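Dellcombe Interiors Program
Floor Coverings, Unit 4: Short-Pile Carpet
Course handout, prepared by Vernon Leclerc
Revised 27th July

Scope

This unit covers the inspection, marking out and routine care of short-pile carpet in workrooms, corridors and offices. Long pile, shag and woven rugs are dealt with in Unit 5. Students should have read the notes on subfloors before the session. The material on adhesives has been moved to the appendix and will not be covered in class.

4.1 Terms

Pile: the yarn that stands above the backing. It may be cut, looped, or a mix of both.

Density: how closely the yarn is packed. A dense pile hides the backing when the carpet is bent back over the thumb. If the backing shows as a line, the density is low.

Pile height: measured from the top of the backing to the top of the yarn, with no pressure applied. In this unit, short pile means anything that does not close over the tip of a pencil laid flat.

Mottle: a surface color made of two or more shades of yarn mixed at small scale. From standing height the floor reads as one color. At close range the shades separate.

Shading: a change in apparent color caused by the direction of the pile. The yarn itself has not changed color. Shading moves or disappears when the pile is brushed the other way, and a stain does not.

4.2 Why gray mottle is common

Plain dark carpet shows lint and pale dust. Plain light carpet shows soil. A mixed gray shows less of both, and for that reason it is often chosen for rooms with steady foot traffic. The drawback is in inspection. Small debris sits among flecks of similar color and is missed from standing height. Staples and clipped wire ends are the usual finds in workrooms. Low-angle light is needed, and the inspector has to kneel.

4.3 Inspection procedure

Clear loose items from the area. Switch off the overhead light if there is a window or a hand lamp available. Hold the lamp close to the floor and look across the pile toward it, then move to the adjacent side and repeat. Record the following on the sheet:

Direction of pile, with an arrow
Seams, with position
Flattened areas and whether they recover when brushed
Fine streaks, with direction
Spots, with size and color

Do not write "worn" for a flattened area. Wear is loss of fiber. Flattening is a change in its position. Rosaire MacDonald's marking scheme takes off a full mark for this error.

4.4 Marking out on carpet

Tape outlines are used to fix the position of furniture, equipment or a work area. The color should contrast with the floor. On gray mottle, orange is easy to find; silver, white and pale blue are poor choices.

Brush the line clean before taping. Lay the tape without stretching it. Stretched tape shortens after it is laid and lifts at the corners. Press along the full length with the side of the hand. At corners, cut and butt the ends or overlap them by one tape width. Do not fold the tape around the turn.

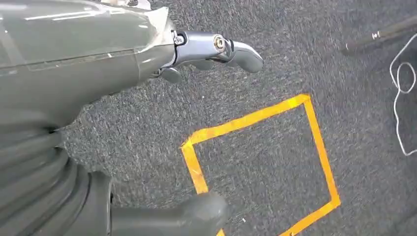

Dimensions are taken to the outside edge of the tape unless the drawing says otherwise. For the practical, each pair will mark a rectangle 200 cm by 110 cm and check it by measuring both diagonals. The two readings should agree within 3 mm. If they do not, lift the shorter side and lay it again.

Remove tape by pulling it back low over itself, slowly, in the direction of the pile. Pulling straight up can draw loops out of the backing. Residue is treated with the cleaner named on the job sheet, applied to a cloth and never poured on the floor. Test a hidden patch first.

4.5 Routine care

Vacuum in two directions at right angles, finishing with the pile. A rotating brush is acceptable on cut pile and should be raised or switched off on loop. Streaks left by the vacuum head are shading and need no treatment. Blot spills from the outside inward. Rubbing spreads the spill and roughens the yarn tips, and the roughened patch will catch soil later.

4.6 Practical

Bring a steel tape measure, a soft brush, a hand lamp and a pencil. Marking tape is supplied. Sample boards labeled Nenda, Lunde and Pradholm are kept in the rack by the door and go back in that order. Pairs who miss the practical can repeat it in September.

Hand in one inspection sheet and one dimensioned sketch per pair. Put both names on each.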